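4. Surface Wear and Cleaning of Shared Tabletops

4.1 Background to the trial
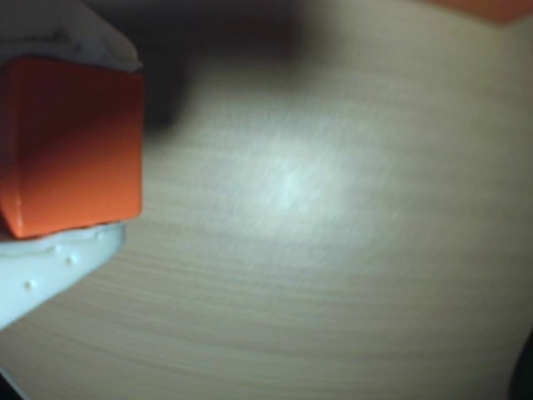
Pale tabletops are widely chosen for shared rooms in libraries, schools and small offices. They reflect daylight, they match most flooring, and they make a narrow room look wider. They also show marks earlier than dark tops do. The purchasing guides we reviewed treat this as a matter of taste. We treat it as a maintenance cost, and in this section we report how that cost varied with finish, cleaning method and type of use.

The tops came from two suppliers. Hourani supplied solid beech boards with a hard wax oil finish. Gremilura supplied boards of the same species and thickness with a water-based clear lacquer. All boards were sanded to the same grade before finishing. Both suppliers finished their own boards, so differences in application cannot be fully separated from differences in the product. We return to this in 4.4.

4.2 Sites and method

Boards were placed at two sites. The Skistside site is a public reading room with long opening hours and no food service. The Sirik site is a staff canteen with a short and heavy midday peak. At each site half of the tables carried oiled tops and half carried lacquered tops, and their positions were swapped at the midpoint of the trial so that no finish stayed next to a window or a door for the whole period. The trial ended in May.

Each table was assigned one of two cleaning routines. Routine A was a damp microfiber cloth followed by a dry one. Routine B was a spray of diluted neutral soap, left for 5 minutes, then wiped with a damp cloth and dried. Staff at both sites were given a printed card with the routine for each table. Compliance was checked by unannounced visits and by the amount of soap drawn from stores.

Gloss was measured at fixed points with a handheld meter at the standard angle. Each reading was expressed as a percentage of the starting value for that point, so that 100 means no change. We set 70 as the level below which a top was recorded as worn, following informal agreement with the site managers, who were shown sample boards at several levels and asked which they would send for refinishing. Marks were graded by eye under a fixed lamp and assigned to one of four classes: ring, scuff, stain or dent.

4.3 Results

Lacquered tops held their gloss longer than oiled tops at both sites. At Skistside no lacquered point fell below the worn level before the end of the trial. At Sirik the first lacquered points crossed it in week 16, all of them near the seat edge, where trays are pulled toward the user. Oiled tops crossed the level sooner at Sirik and only in isolated spots at Skistside.

The ranking was reversed for repair. Worn points on oiled tops could be sanded lightly and re-oiled in place, and readings after repair were close to the starting value. Worn points on lacquered tops could not be blended by hand. Spot repair left a visible border in every case tried, and the site manager at Sirik asked for those tops to be removed and refinished in full.

Cleaning routine had less effect than expected on gloss and more than expected on rings. Under Routine A, rings from cups remained faintly visible on oiled tops after wiping and became darker over time. Under Routine B most of the same marks were removed if treated on the same day. On lacquered tops the two routines could not be told apart for rings, but Routine B left a dull film where the soap had been mixed too strong. The film came off with plain water.

Scuffs did not follow finish at all. They followed furniture. Tables with metal-framed chairs had scuffs along the edge at elbow height, and tables with wooden chairs had almost none. Dents were too few to analyze.

4.4 Limits

The main limit is the one stated in 4.1: each finish was applied by a different supplier. A second limit is that gloss is a poor stand-in for what users notice. Several points that read well above the worn level had been reported by users as dirty, mostly because of faint rings under side light. A third is color. Beech darkens with light, and darkening changes how easily a mark is seen even when the mark itself has not changed. We did not correct for this.

Cost figures are left to Section 5, where labor for both routines is set against the cost of refinishing. For the present section it is enough to note that the choice of finish depends on whether a site can take a table out of service. The reading room can do so at any time. The canteen cannot, and for that site the oiled top is easier to keep in use despite its faster loss of gloss.

Shares: 16
Comments (3)

benchdog_r
Was the oil one coat or two? It makes a big difference on beech and I can't find it anywhere in the methods.

marl44
We run Routine B on lacquer and get the same dull film. Halved the soap and it stopped.

finishroom
Would like to see the chair result followed up. Felt pads on the arms might do more than either finish.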